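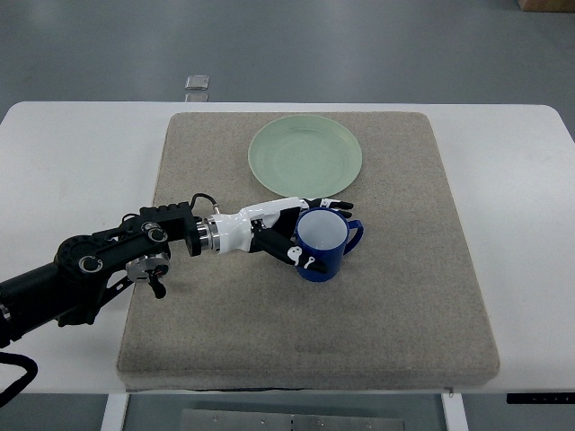

Beril Akyol wrote in to say that my last batch of cones smelled fine cold and like burnt toast when lit, and she wanted to know if I was using too much charcoal. Fair question. I was.

I've been making incense at home since August. The first recipe I followed was for dipped sticks, and I gave up on it after two rounds. Cones are easier to shape and they don't need a bamboo core, but the mix has to be right or they go out halfway down.

My current mix is makko powder, sandalwood powder and a little benzoin, with no charcoal at all. One bag of makko is 200 grams and lasts me a good while. I add the water a few drops at a time – the dough should hold a thumbprint without cracking. Then the cones dry in a closed cardboard box for a week. I tried drying them near the heater once and they split.

The sandalwood comes from Inskip, who changed their grind this winter. It's coarser now, so I sieve it twice. Covo sells a finer one but the scent is weaker, and it costs more once you add shipping.

By my notebook I've rolled 633 cones so far. A lot of the early ones went in the trash. The benzoin is still giving me trouble. It clumps when the kitchen is warm, and freezing it before grinding only helps for a few minutes.

Next up is a clove and orange peel batch. Beril says to go easy on the clove – half of what I think I need.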